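4. Leveling the Wullolley table

The carton says no tools are needed. Get a 5 mm hex key anyway – the supplied one rounds off early.

1. Stand the table where it will stay. Leveling it in the hallway and then moving it is wasted work.
2. Turn all 4 feet fully in, then back each one out two turns.
3. Lay a spirit level across the short side first. Phone apps are not good enough for this, whatever the app store claims.
4. Adjust one foot at a time and check again after each.
5. Press down on every corner. If one dips, go back to step 3.

Note: Panasiuk sells felt pads as a "self-leveling" add-on. We tried a set for 23 days and could not see what they leveled. 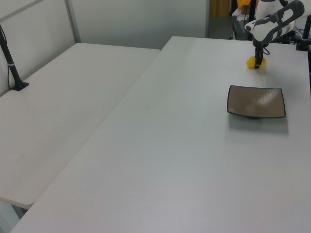 Two white tables side by side, with a narrow gap between them.

Joining two tables

6. Level each table by itself before fitting the Zastholm bracket. The bracket holds tables together and will not correct a difference in height.
7. Tighten the bracket screws by hand, then a quarter turn with the key.

Caution: Do not fill the seam with silicone. The Rorkunlow leaflet recommends it, but the tables can't be separated cleanly afterward.

Check the feet again in August if your floor is wood. Revised by Bezawit Teshome, March 21, 2023.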